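4 采集抓取样本

本节说明如何用 Drilley 工作站为抓取学习程序采集样本。开始前请确认已完成第 3 节的安装和标定，并已在 Helmy 采集软件中建立项目。

4.1 准备料箱

1. 将金属料箱放在台面的定位标记内，用夹钳固定箱沿。夹紧后用手推动箱体，箱体不应移动。
2. 清空箱底，擦去碎屑和油污。
3. 放入 5 根长条块。从箱口上方松手，让长条块自然散落，不要用手摆放整齐。
4. 在 Helmy 中选择“料箱—长条”模板，点击“拍摄背景”，等待状态栏显示“就绪”。

注意：长条块互相叠压属于正常情况，应予保留。如果所有长条块都彼此分开，请重新投放，否则程序学不到处理遮挡的方法。

4.2 采集一轮样本

1. 确认人员已离开机械臂的活动范围，关上围栏门。
2. 按下控制柜上的“使能”，再在 Helmy 中点击“开始本轮”。
3. 机械臂移到箱口上方，下降并尝试抓取。首次运行时速度应设为低速档，手放在急停按钮旁。
4. 每次尝试结束后，软件会根据夹爪开度自动标记“成功”或“失败”。标记有误时，按 F7 改正。
5. 每轮 7 次尝试。完成后机械臂回到待机位，取消使能后方可开门重新投放长条块。
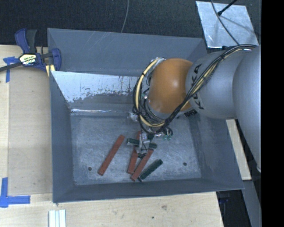
两轮之间应改变长条块的投放高度和方向。连续几轮都从同一侧投放，长条块容易堆在箱壁旁，样本分布会偏。建议每轮记录投放位置，写在“备注”栏中。

失败的尝试不要删除。训练时需要正反两类样本，只保留成功记录会使程序高估抓取的把握。只有下列记录应标为“作废”：

夹爪碰到箱壁并触发停机；
相机画面被人手或工具遮挡；
线缆挂住箱沿；
长条块在下降前仍在滚动。

小心：处理停机时先按急停，再进入围栏。不要在使能状态下伸手到箱内拨动长条块。

4.3 样本数量

用于验证流程的小样本集为 232 次尝试，可在正式采集前先跑一遍，检查标记和时间戳是否正确。正式训练集不少于 3000 次尝试，作废记录不计入。更换夹爪指尖或移动相机后，须重新标定，并另建数据集，不要与旧数据合并。

4.4 导出与检查

1. 在“数据”页选择本次采集的轮次，点击“检查”。
2. 逐条处理标红的记录。常见原因是缺少末帧图像或夹爪信号中断。
3. 点击“导出”，目标选择 Wilteteck 训练服务器。
4. 导出完成后核对两端的记录条数，一致后再清理本地缓存。

如果“检查”一直停在同一条记录，请退出 Helmy 重新打开，跳过该轮，将日志文件发给 Clirnmont 技术支持，收件人 Fabrice Delorme。

本节修订日期：2025年8月29日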